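Okivo hand-held gripper timing fault

The Okivo timing fault was a defect in a hand-held gripper system used to record manual tasks for robot training. It caused camera images and finger position readings to drift apart during a session. It was first logged at the Irham site in May.
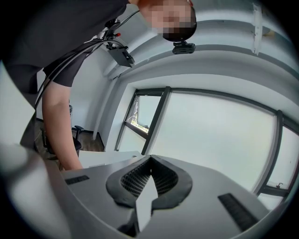

Operator leaning over a gripper, with cables run over the shoulder.

The fault was traced to the clock in the worn unit, which restarted when a cable connector lost contact. Recording went on without a warning. Of 343 sessions checked, 15 were rejected. Arm policies trained on the bad data closed their fingers too early.

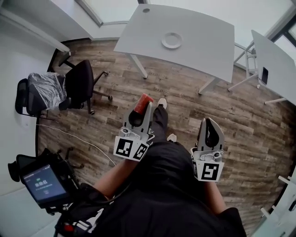
Two grippers in use, the left one holding a small red object. Square markers are fixed to both.

Paisan, the maintainer of the recording software, issued a fix on Thursday, December 1, 2022. It stops a session when the two clocks differ by more than five milliseconds.

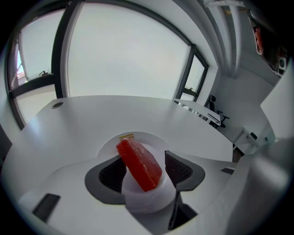

Drift is checked at Ukalden with a closing test, in which the operator shuts the gripper five times on a fixed object and the logged finger positions are compared with the video. Contact has to be visible from the gripper camera. A piece like the red translucent slab between the dark fingers leaves both mesh-textured inner faces in view. The test does not detect a clock restart that occurs after it has ended.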